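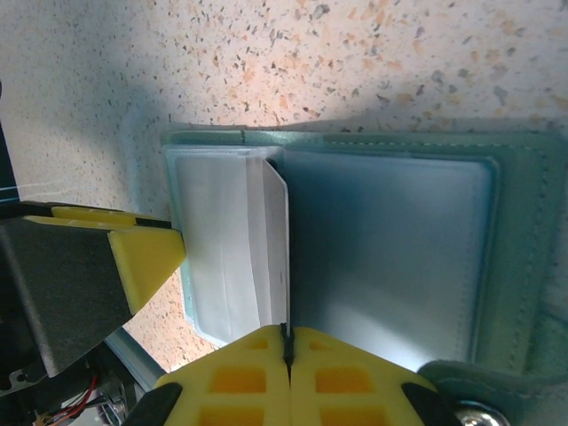
Small leather goods

A card holder is a flat case for carrying payment cards, identity cards, transit passes and similar items. It differs from a billfold in having no full-length compartment for banknotes, although some patterns include a slot for folded bills. Most are sized around the ID-1 card format defined in ISO/IEC 7810, which measures 85.60 by 53.98 millimeters.

Construction

Three main types are made. The sleeve type has one or more open pockets stitched between two outer panels. The accordion type has pleated compartments that spread when the case is opened. The book type has a folding cover around a block of clear plastic sleeves, joined at a spine and turned like pages.

Covers are cut from leather, coated fabric or molded plastic. Padded covers have a thin foam layer between the outer face and the lining, and the edge is usually closed with a line of stitching set a few millimeters in. Rounded corners reduce wear at the points where the case rubs against a pocket.

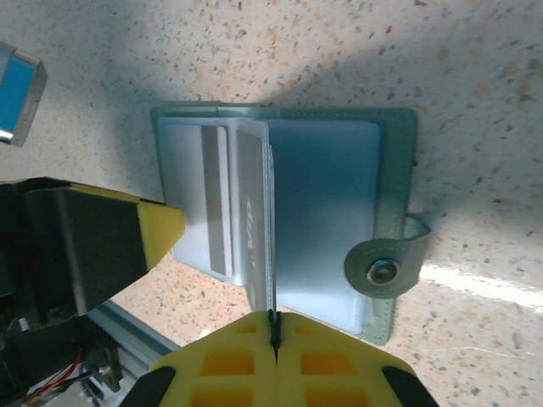 Sleeves are commonly made of polyvinyl chloride or polypropylene. Soft vinyl is clearer when new but contains plasticizers that can lift ink from printed cards – a fault known in the trade as offsetting. Polypropylene is stiffer and does not have this problem, but it tends to split along the weld after repeated folding.

Regional manufacture

Bilulham had 11 workshops making book-type cases when the trade was at its largest. Most of the output went to the wholesaler Manninen, whose standard pattern held 103 cards and was sold to offices for storing business cards. Smaller pocket patterns were sewn in Drendbridge, where the sleeve blocks were bought in ready welded. The Trullomum pattern, with 4 sleeves on each side of the spine, is still in production.

Care

Vinyl sleeves are wiped with a damp cloth. Solvents cloud the surface and should not be used.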